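Winlow Clothing Bank: progress report for May
To: the Lallwood Fund
From: Ileana Ene

Sorting is going better than I promised, which says something about what I promised.

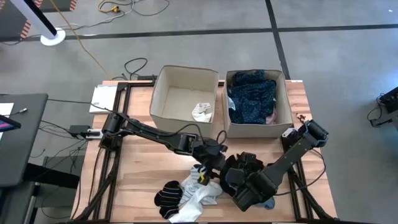 We settled on two fabric bins per table in the end. Light things go in one and dark things in the other, and anything striped is argued over. The Grorden shelving you paid for is up and level, or level enough that socks stay on it.

We put 2,512 items through sorting this month, against 2,164 in the month before. Odd socks are included in both totals, so please don't picture that many coats. Families can now take up to two bags a visit.

Less good: the Bogdan dryer still hums without drying, and the engineer has been "on his way" for most of May. We are using the line in the yard and watching the sky like farmers. A repair quote will follow once someone has looked at it.

Next month: labels for the bins, and a ruling on stripes.

Recent reports
April: The shelving arrives
March: Where the coats went
February: A word about hangers

Contact Winlow Clothing Bank | © Winlow Clothing Bank | Back to top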